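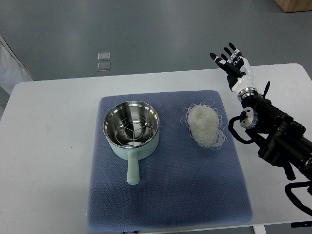

3. Method

The pan is mint green and the noodles are dry rice vermicelli, one nest per trial. A steel insert sits inside the pan with a round wire rack resting in it - the closest our budget came to a laboratory. Each nest was steamed for 10 minutes, then weighed by Selamawit Asfaw, who also ate most of the data.

4. Results

We ran 40 trials in April. Steamed nests stayed chewy in the middle. Boiled ones did better, to the dismay of our hypothesis.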